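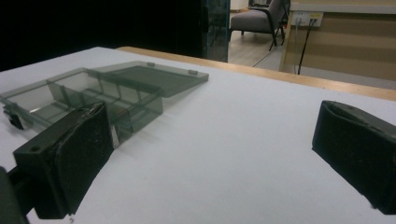 Reference > Software > Robot control > Trikach

Reading time: 3 min

Trikach

Trikach is a grasp-planning and control package for two-fingered grippers, developed at Endine and first released in September. It takes in camera images from the gripper, proposes a place to close the fingers, and supervises the closing. It is best known for its handling of see-through plastic, a subject on which its manual is longer than on everything else combined.

Background

The package grew out of an older planner, Biwott, which relied on depth readings. Biwott did well with mugs, blocks and other things that have the decency to be opaque. Given a clear container, it usually measured the table underneath and planned a grasp on that. The table, being a table, did not come up. Several releases of Biwott tried to fix this by filling in the missing depth with a guess, and the release notes from this period make gloomy reading.

Trikach dropped the depth step for transparent parts and worked from edges and shadows in ordinary color images. The two programs still share a file format, a calibration tool and a bug in the calibration tool.

Perception

The perception module looks for thin bright lines where plastic walls catch the light, then tries to join them into a closed outline. Divided boxes with hinged lids are the standard hard case. An open lid looks much like a second, flatter box, and early versions reported it as one. The current version treats lid and tray as a single object with a hinge, and keeps a separate estimate of the lid angle.

The model was trained on 3,000 labeled images of clear and tinted containers. Dividers were labeled as well, a decision the developers describe in the manual as "thorough" and in the source comments as something else.

Because the fingers sit in front of the camera, they always cover part of the view. Trikach uses a fixed mask to ignore them. If the pads are replaced with thicker ones and the mask is not redrawn, the software will find a dark object on each side of every table it visits and plan to pick up both.

Planning and control

The planner scores up to 98 candidate grasps per image and passes the best six to the controller. Grasps on a tray wall rank above grasps on a lid. Latches are given a small no-touch zone, which can be turned off by users who enjoy finding latches on the floor.

The controller closes slowly until it senses contact, then holds at a set force. Soft padding makes the moment of contact hard to pin down, so the threshold has to be tuned for each pair of pads — and tuned again as they wear. There is a wizard for this. Most users edit the text file.

Tooling

Recorded runs are viewed in Cistirow, a playback tool that lines up images, finger width and planner scores on one timeline. It opens recordings of up to 2,000 images without complaint and longer ones with a progress bar of no known meaning.

See also: Biwott; Cistirow; Grasp planning; Transparent object detection

Last edited 9 Jul 2018

4 comments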